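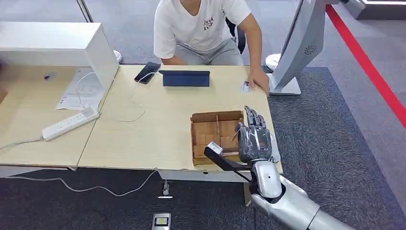
Teleop demos for a divided box: hand keeps clipping the cardboard

Posted in Arms and Hands

Hi all, I've been lurking for a while but this is my first time asking. We're teaching a five-fingered hand to work with a cardboard box that has dividers in it, the kind with a grid of little compartments. I drive the arm remotely with a glove and watch through the head camera. The task sounds silly easy: pick a small part out of a compartment, move it to another one, let go, back off.

I've recorded 85 demos so far and I'd say I'm happy with maybe half. My problem is the dividers. I come in at an angle, a knuckle catches the cardboard, the whole grid shifts a bit, and then every demo after that has a slightly different box. The policy we trained on Sunday does a lovely approach and then just hovers over the front row like it's scared of it.

Do I throw out the demos where I bumped something? Do I glue the dividers down? And is it worth trying to guide the arm by hand instead? We run Narkero for recording, if that matters.

Thanks in advance!

tessel_b

Herman Entili

Hovering like that usually means your demos disagree with each other at that spot. I went through the same thing with a parts tray last January and it drove me nuts for weeks.

Go back and watch your recordings from the head camera only, right at the moment before you go into a compartment. I bet you pause there. I did, in almost every single one, because I was checking my depth before committing. The model learned the pause really well and didn't learn how to get out of it! So do your looking earlier, while the hand is still moving, and then go in without stopping. Slow is fine – just keep it moving.

About the bumps: keep the ones where you clipped a divider and then recovered and finished the job. Those are useful. Toss the ones where you dragged the grid sideways and gave up. I wouldn't glue anything, but I would tape the box to the table and push the dividers back to the same place between takes. Then later on, once it works, move the box around on purpose and record more.

Also, tuck the fingers you aren't using before you approach. With a full hand it's so easy to forget the ring finger and pinky are down there too, and in my case they were the ones doing the damage.

Guiding by hand works okay on the arm, but moving five fingers and an arm at the same time with your own two hands is miserable, and you end up in the camera view. I'd stay with the glove.

lowgear7

get a gripper. two fingers, fits in anything, done

pim_zindard_user

I agree with Herman on most of it, but check your glove calibration first. Mine drifts over a long session and by take 9 or so the thumb is noticeably off. I re-zero every 4 takes now and my clipping went way down. I'm on a Zindard glove, so yours may behave differently.

One more thing, start with the front row only. Get that solid, then add the back cells, where the hand has to reach over the other dividers.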